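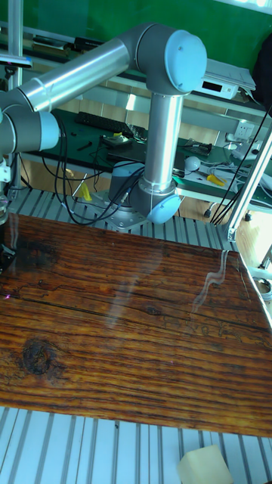
Songül Dönmez wrote to us in March that she had looked for two years for a table top with the knots left in, and every shop wanted to sell her one without. We have kept her letter on the wall of the office, next to the price list, and we still answer such letters by hand.

About Luvstead
By Elaine Coutinho, March

Luvstead is a small workshop for wooden boards and table tops in Caltilmont. It was founded in the year 2000 by Benedito Nogueira, who learned varnishing from his uncle and began with one bench in a rented garage. Today we occupy the ground floor of the old Honorato building, and we have 2 halls: one for sawing and planing, one for finishing.

What we make
Our main product is the large single board with a glossy varnish. We like warm, reddish-brown tones and a strong dark grain, and we do not hide the knots. When a board has a big dark knot with the grain turning around it, we try to place it to one side of the table, where a guest will find it with the hand during dinner. Many customers ask also for smaller pieces, such as shelves, window sills and bench seats, and we make them from the same stock.

Lines and cracks in the wood are a question we receive very often. A long line which follows the grain is not always a fault. Raíssa Medeiros inspects each board before the first coat and decides if the line is stable, if it must be filled, or if the board should be cut in shorter pieces. In case she is in doubt, the board goes back to the rack and waits.

How we finish
The varnish is applied in thin coats, with sanding between them. A glossy surface shows everything — the lamp, the window, also every mistake of the brush. For this reason we look at the board from a low angle before it leaves the hall. Customers who prefer a matte surface can order it at the same price, but please tell us before the work begins.

Our numbers
Last year we delivered 341 boards. The longest waiting time was 42 days, for a table in the Zindura guest house, and we apologize again to the owners.

Visiting us
You are welcome to come and choose your board in person. Rizal Subramaniam receives visitors from 10 a.m. and will bring the boards to the daylight, because the color looks different under the lamps. Please bring the measures of your room and, if possible, of your door. We had once to carry a table home again.

Print this page | E-mail this page

Contact: Luvstead, Honorato building, ground floor, Caltilmont | © Luvstead | Back to top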